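To: members' list
Date: Tue 2 July
From: list member, Kornham

Subject: Re: Open day at Clondusari – worth the trip?

> Did anyone from the list get to the open day at the Fleton unit?
> I missed the one in May and wondered whether they had the arms
> doing anything by themselves yet, or if it is still a person
> driving them from the next desk. Also, is there parking?

I went on the second afternoon. There is parking, but only 8 spaces, and the far ones are blocked when the bakery has a delivery. I left the car by the church and walked.

To your main question: both. Clondusari had two arms fixed at one table, and for the first half of each session a person drove them. After that they switched over and let the software have a go. We stood behind a rope on the window side and could ask what we liked. Questions about cost were passed to Benjelloun, who supply the control boxes and had a man there with leaflets.

They say they have 2,318 recorded runs so far, 868 of them from this table. I did ask how many of those were good ones and was told they keep the bad ones as well. 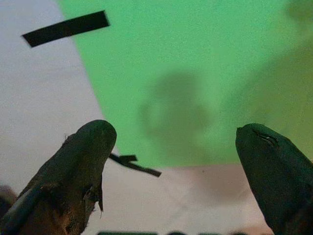
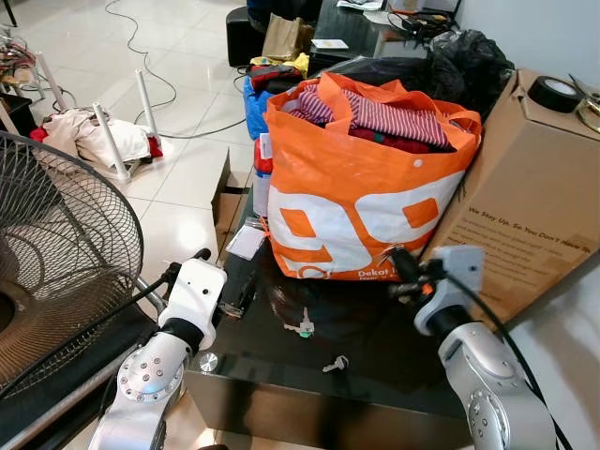
My own interest is in wear, as those of you who remember my posts about glove rubber will know. I asked how long a set of finger covers lasts and got three answers from three people. The close view from the gripper shows why I asked: the left finger is scuffed low down, the dark covering is torn and there is lighter tan-brown stuff showing through. The right one is smoother but has a small crease or slit near the tip. The fitter said they change covers when the grip starts to slip, and they don't go by hours. I would want a log kept, but it is their kit.

The other thing I took away was how ordinary the objects were. The big orange and white tote was full of folded clothes, and a soft bag like that must be harder to get hold of than the neat blocks we saw at the spring show. I asked if they had tried it with the handles taped down. They had not, and one of them wrote it down.

The talk upstairs ran late and was mostly slides. I would skip it and stay by the table. Tea was free, sandwiches were not.

They are doing 2 more days in the autumn, dates to follow. If anyone wants a lift from Kornham, reply to me off the list – I have room for three if nobody brings a large coat.

> If there is a handout, could somebody scan it?

There is, four sides. I will scan it this week and put it in the files area.

--
Last updated: when this message was added to the archive
Contact the list owner | Copyright remains with the authors of messages | Back to top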